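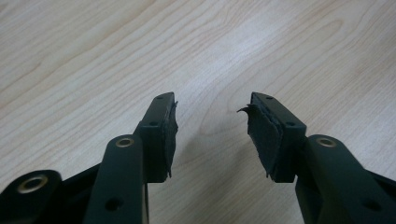 Photo: Rurnum Bulletin

News > Food Science > Processing

24 October 2024 | By the Rurnum Bulletin staff
Last updated: 2 hours ago

Wivumham publishes storage results for irradiated mangoes

The produce testing station at Wivumham has released results from its April storage trial of irradiated mangoes. The fruit was treated at the Ondico electron beam plant and compared with untreated fruit from the same orchard blocks. All cartons were held at 55 degrees Fahrenheit.

The target dose was set below 1000 gray. At that level the purpose is to stop insects from breeding and to slow ripening. Complete sterilization takes far higher doses and would damage the texture of fresh fruit. Dose was checked with film strips placed at the center and the corners of each carton, and cartons with a corner reading above the limit were pulled before storage began.

Treated fruit stayed firm longer than the controls, and the gap was widest in fruit picked early. Sugar content did not differ between the groups. Vitamin C was slightly lower in the treated fruit on the first day, but by the end of storage both groups had lost more to aging than the treatment had removed. Skin spotting was more common in treated fruit picked late, and the report advises against treating fruit at that stage.

The station also addressed a question that comes up whenever irradiated food goes on sale. An electron beam at the energy used by Ondico does not make food radioactive. The beam is produced by electricity and ends when the power is cut. Trace compounds formed in the fruit were measured, and the report lists them in an appendix alongside levels found in canned and oven-dried mango.

A store survey was run separately by Dhanial, a regional grocery group. Of 100 shoppers shown a carton with the irradiation symbol, 55 said they would buy the fruit at the same price. The survey did not record actual purchases, and it was limited to 2 stores, so the result should be read with care.

The full data tables can be requested from the Wivumham station. A second trial, using papaya and a lower storage temperature, is planned for next April.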